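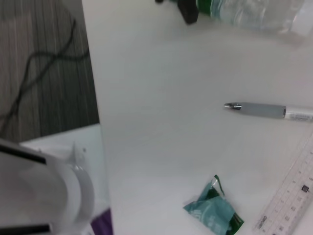
Jallau Fenberg work table, white, matte top

Three stars, and I went back and forth over the third one.

I bought the Fenberg to replace a desk with a glossy top that showed every fingerprint and threw the ceiling light straight into my eyes. The listing for this one promised a "true matte" surface that "resists daily life." I have learned to be suspicious of sentences like that. The order went through the Trirkbridge store, number ending 3473, and it arrived in two boxes, one of which had a corner crushed in. Nothing inside was damaged, so fine.

Assembly took me most of an evening. The instructions are all drawings and the drawings are small. Step six shows the crossbar going on before the leg brackets, and if you do it in that order you can't get the driver into the back screws. I took it apart and did it the other way around. There were two bolts left over when I finished. I wrote to Jallau and got a polite reply from Evangelia Politis in customer support, who told me they were spares. The parts list doesn't mention spares, but the table hasn't fallen down.

Now the top, since it's what they charge you for. Matte, yes. I'll give them that. You don't get a glare spot under an overhead light, just a soft brightening toward the middle, and it's easy on the eyes over a long afternoon. It's also a very plain pale white with no grain or texture, so anything you leave on it stands out. I don't mind that. If you're the sort of person who likes a desk to look busy and cozy, it may strike you as a bit clinic-like.

"Resists daily life" is where we part company. Water wipes off without a fuss. Pencil comes off with a damp cloth. Ballpoint doesn't, or not fully. I have a faint blue line near the front from the second week and it has survived dish soap, a melamine sponge and rubbing alcohol. The sponge also left a slightly shiny patch, which on a matte table is a stain of its own. The care leaflet does warn against abrasive sponges, in very small type on the back, and I'd call that burying it.

It's flat, too, or flat enough. A water bottle on its side stays where you put it. I had read a review complaining about a slope toward the left leg, so I checked mine with a level before I loaded it up, and the bubble sat in the middle. Maybe they fixed it, maybe that person has a bad floor.

Which brings me to carpet. Mine is on gray ribbed carpet, and the product page says the feet are "suitable for all floor types." They are small hard plastic discs. On carpet they sink in a little, the table gets a slight sway when you write fast, and if you drag it instead of lifting it the discs catch in the ribs. One popped off the first time I moved the thing. It pushed back on, but I don't trust it. My neighbor Thắng Phan has the same table on a hard floor and his doesn't sway at all, so I'm willing to put most of this on the carpet. They should still say so on the page.

My biggest gripe is cables. There's no tray, no grommet, no clip, nothing. Whatever you plug in goes over the edge and lies on the floor in loops until you do something about it. The older Bravo table, which this one replaced in the catalog, had a wire basket under the back rail. Jallau now sells the basket separately for 15 dollars. It's the same basket, as far as I can tell from the photo. I haven't bought it, out of stubbornness mostly.

Price: I paid 218 dollars before delivery. At that price I expect a top that a pen can't ruin. I've seen it marked down since, and if you catch it on sale my complaints shrink quite a bit.

Would I buy it again? For a room with a hard floor, for work where you spread things out and want a clean light surface under them, probably yes. For kids and homework, no, unless you put a mat down. For carpet, try to see one in person first and give it a shove.

I'll update this if the loose foot gives up or if anyone tells me how to get ballpoint out. Please don't suggest toothpaste. I tried it.

Update, October: the foot is still on. So is the blue line.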